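第六章　从演示中学习:双臂整理任务

本章要点
一、双臂操作任务的阶段划分与目标状态的定义
二、演示数据的采集规程与质量控制
三、动作分块预测方法
四、评测协议与失败分类

6.1 引言

前几章讨论的抓取问题有一个共同的前提:物体被拿起并离开支撑面,任务即告完成。在实际的家居与仓储环境中,这一前提很少成立。物体不仅要被拿起,还要以指定的朝向放到指定的位置,并与已经放好的物体保持适当的间距。这类问题统称为整理任务。本章以鞋架整理为贯穿全章的实例,介绍如何由人的演示得到双臂控制策略,以及如何对所得策略作出可靠的评价。

选择鞋类物体有三方面的考虑。第一,鞋具有明确的前后与左右之分,放置结果是否正确易于判定。第二,鞋的外形多为曲面,鞋口与绊带处存在空腔,夹爪可以选择的接触部位较多,不同操作者的演示往往差别明显。第三,鞋以双为单位,后放的一只须以先放的一只为参照,误差会在步骤之间传递。

本章所用的基准任务称为Skultitz任务,由Westness实验室的Efe Ekpo及其合作者整理成文,任务规程的现行版本定稿于2021年3月4日。任务在桌面上进行,所用器材为一个双层鞋架和若干双颜色不同的鞋。鞋架上层为木质搁板,下层即桌面本身。

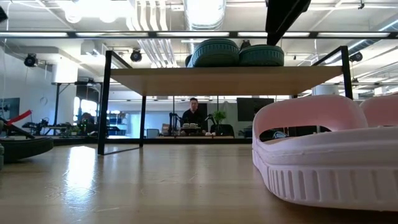 任务的初始状态按下述办法生成。鞋架的位置在各次试验之间保持不变,待整理的鞋则在规定区域内随机摆放,朝向亦随机选取。若某只鞋落在双臂均无法到达的位置,该次初始状态作废,重新生成。初始状态一经确定即予记录,供不同方法在相同条件下比较。读者在自行复现时应特别注意这一点:若各方法面对的初始状态不同,成功率之间的差异便难以归因于方法本身。

6.1.1 目标状态

目标状态由三个条件共同规定。其一为归属条件,即同色的两只鞋处于同一层且彼此相邻。其二为朝向条件,即鞋的前端朝向桌面外侧,偏角不超过规程给定的限值。其三为稳定条件,即双臂撤离之后,所有的鞋均能保持静止。三个条件须分别判定、分别记录。仅报告总成功率的做法会掩盖大量信息,例如一个策略可能总能把鞋放到正确的一层,却时常放反方向。

下层的放置一般比上层困难。搁板限制了夹爪自上而下的进入方向,手臂须从侧前方接近,且在撤离时容易带动已放好的鞋。
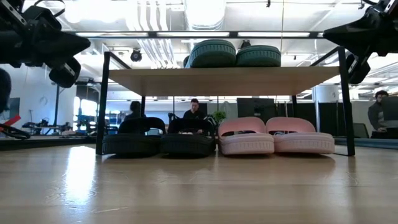
图6-2　鞋架整理任务:上层为一双绿色鞋,下层为黑色与粉色拖鞋各一双。

6.1.2 演示数据

演示由操作者以主从遥操作方式完成。每段演示的时长上限为90秒,超时者不计入训练集。基准数据集共含1,000段演示,由6名操作者分别采集。采集之前,每名操作者须完成规定的练习,练习数据另行保存,不与正式数据混用。

操作者之间的差异是本章反复讨论的问题。对同一只拖鞋,有人夹持绊带,有人夹持鞋底边缘;前者动作较快,后者放置时的朝向较易控制。若以均方误差直接回归动作,策略可能输出两种方式的平均值,而这一平均值往往不对应任何可行的抓取。6.3节将说明,生成式的动作表示如何处理此类多峰分布。

6.1.3 两种方法

本章主要比较两种方法。Gravetti方法以单步动作为预测单位,每一控制周期重新推断一次;Charbonneau方法则一次预测一段连续动作,再对相邻各段的重叠部分加权平均。前者对外界扰动反应较快,但误差容易逐步累积;后者的轨迹较为平滑,代价是在一段动作执行期间对新观测的利用不足。两种方法使用同一视觉编码器和同一训练集,以便将差异限定在动作表示上。

评测时,每种方法在同一组初始状态上各执行60次。每次试验由一名不了解所用方法的评判者依据6.1.1节的三个条件作出判定,存有争议者由第二名评判者复核。试验中止的原因也应一并登记,包括夹持滑脱、双臂相互阻挡、碰撞鞋架以及超时。

需要说明的是,上述评测只考察训练集中出现过的鞋。对未见过的鞋型的泛化能力应单独设组检验,有关内容见6.5节。

预备知识:读者应熟悉第三章的双臂运动学与第五章的行为克隆。不熟悉序列模型的读者可先阅读附录二,再进入6.2节。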